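Aug 15, 2018

Up at 4 again. Cooler was humming all night, checked it twice, holding fine. Espinoza truck came early for once – two boxes short on the dahlias though, and the ones that did come are more peach than the blush I ordered. Called. They'll "look into it." Sure.

Big wedding is at Caltummont, the old mill place up the hill, 12 centerpieces plus the arch plus the bouquets. Bride changed her mind on the greenery last night. No eucalyptus now, she wants olive. Where am I getting olive by tomorow. Helari might have some, left a message.

Stripped roses till my thumbs gave out. Garden roses opening too fast in this heat, put half back in the cold. Lisianthus are perfect, thank goodness, the white ones with a bit of green at the neck. Might lean on those for the bridesmaids and keep the good roses for the bride.
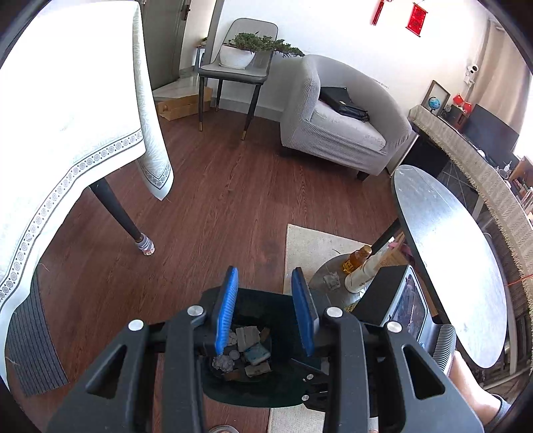

Lunch was crackers over the sink. Then the invoice mess – 1039 on the Kekinon order and I quoted her less than that for the whole arch. My own fault, wrote the quote in the car. Going to eat the difference, she's been sweet the whole way through and I am not sending that email two days before.

Helari called back!! They have olive, 30 stems, pick up before noon. A little dusty she said, fine, I'll rinse it.

Did a test bouquet around 3. Too round. Took it apart, tried again with the stems longer and the ribbon loose, much better, sort of falls to one side like in the picture she sent me. Ivory ribbon not the champagne, champagne looked dirty next to the peach. Actualy the peach is growing on me. Sent her a photo and she wrote back hearts, so that's settled.

Still to do – boutonnieres, flower girl crown, find the good pins, gas in the van, charge phone. Ask the venue again what time they unlock, last time we stood in the gravel for ages with buckets.

Feet hurt. Soup, then bed.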